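Section 4. Entering the household sheets

This section explains how to enter the paper household sheets of the Unau district into the Tosmont program. Please read it fully before you begin the first sheet. If you have worked only with the old spreadsheet, pay special attention to steps 5 to 8, where the rules for families and non-families are different now.

4.1 Before you begin

You need the following:

The bundle of paper sheets, in the order in which the enumerator returned them.
Your user name and password for Tosmont.
The street list for your area. For the villages of Dalisay and Temus the list was renewed in February, so do not use an older one.

Note: One bundle contains sheets of one enumeration area only. If you find a sheet of another area inside, put it aside and inform Divina Manalo at the district office. Do not enter it under the wrong area with the idea to correct it later.

4.2 Opening a bundle

1. Log in and choose Bundles, then New Bundle.

2. Type the area code from the cover page. For Dalisay the code is 184. The name of the village appears next to the code. Compare it with the name on the cover page.

3. Type the number of sheets written on the cover page and press Confirm. The program now reserves this number of empty records.

Caution: After you press Confirm, the number of records can be changed only by a supervisor. Count the sheets by hand first.

4.3 Entering one household

4. Enter the street and the house number. Begin to type the street name and choose it from the list that opens. When the street is not in the list, use the button Street Missing and write the name exactly as it stands on the paper.

5. Enter the persons, one line for each person. The first line is always the householder, who is the person in whose name the home is owned or rented. If two persons own or rent it together, take the one who is written first on the sheet.

6. For every other person, choose the relation to the householder. A lodger, a friend or a live-in employee is "not related", also when this person eats every day with the family.

A household is all persons who live in the same housing unit. They do not need to share one kitchen or one table. In the old spreadsheet we made separate households for persons who cooked separately, and this is no longer correct.
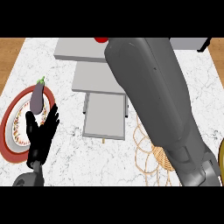 7. Check the household type. The program fills this field by itself after you enter the last person. It will show Family when at least one person is related to the householder by birth, marriage or adoption. In all other cases it will show Non-family. A person who lives alone is always a non-family household.

8. Enter the age of each person in full years on the counting day. For a baby under one year, enter 0. Do not leave the field empty, as an empty field means "age not known" and the baby will be missing from the table of children under 18.

9. Press Save Record. The next empty record opens.

Note: The program saves only when you press the button. If you leave your desk in the middle of a large household, save it as a draft with the button Keep Draft. Drafts are marked in yellow and are not included in any total.

4.4 Students and persons who are away

10. A student who lives in another town during the school year is counted in that town. Delete the student from the parents' sheet with the code Counted Elsewhere.

11. A person who is away for work, but sleeps at home most nights of the year, stays on the sheet.

12. When you cannot decide from the paper, mark the record with Query and continue. Lilibeth Bañez reads the queries each morning and will telephone the enumerator where it is necessary.

4.5 Closing the bundle

13. Choose Check Bundle. The check takes around 3 minutes for a large bundle. Do not close the window during this time.

14. Look at the list of messages. Red messages must be corrected before you can close. Yellow messages are only warnings, for example when the householder is younger than the child. Compare the record with the paper, and if the paper says the same, choose Accept As Written.

15. Press Close Bundle, write your initials on the cover page and return the paper to the shelf.

Caution: Never change an age or a relation only to make a message disappear. The paper sheet is the source, and your record must agree with it.

If the error "Record limit 3000 reached" appears, your area has more records than the program allows in one file. Stop the entry, save your draft and ask Divina Manalo to open a second file for the same area. Records you have already saved are not affected.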